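Toy Garden Tidying, README

What's in the download

The collection covers the putting away of toy garden tools, a chore most of us last did well at age four. It has 244 sessions and 3,535 still pictures, sorted into folders by session. Session folders are numbered in the order Skye Leckie copied them over, so please don't read meaning into the numbers.

Surfaces and walls

Every session in the Branport folder uses the red-brown marble pattern and the tropical leaf walls. Calum MacLeish chose the leaves. He was asked for something plain.

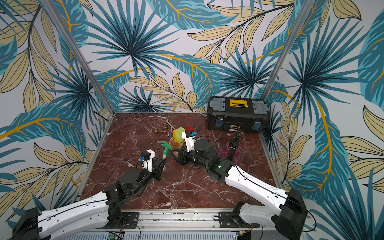
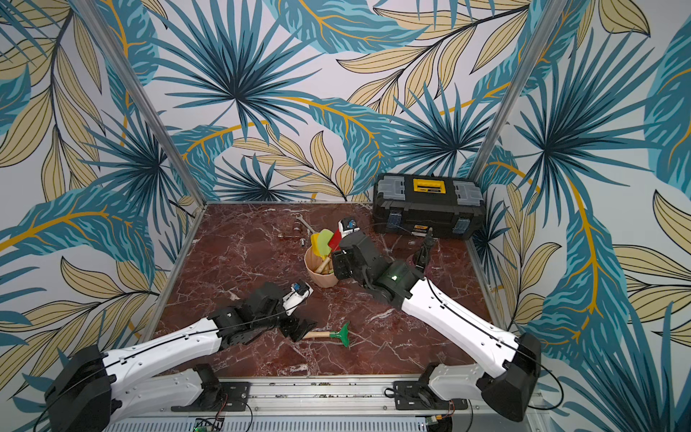 Branport set: palm leaves on the walls, white veins in the marble.

Flaltevside Household Objects Group

Labels

The rake is labeled "rake" when the green plastic head shows and "handle" when only the other end does. Jessie Baird wanted a single label for both. The correspondence on this runs longer than the README.

Pieces that overlap are labeled as a cluster. If you need them separated, the file clusters.csv lists the first 1,000 pictures done by hand, after which Fadi Smadi went on vacation.

Known problems

Glare on the glossy surface gets picked up as an object in 20 sessions. They are listed in glare.txt.

"Trowel" and "shovel" were used interchangeably until March. We now say "shovel." Older files still say whatever they said.

The Plarix folder is empty. It will stay that way until someone finds the drive.

Corrections

Send them to Leanne Entwistle with the session number and the file name. "The one with the leaves" does not narrow it down.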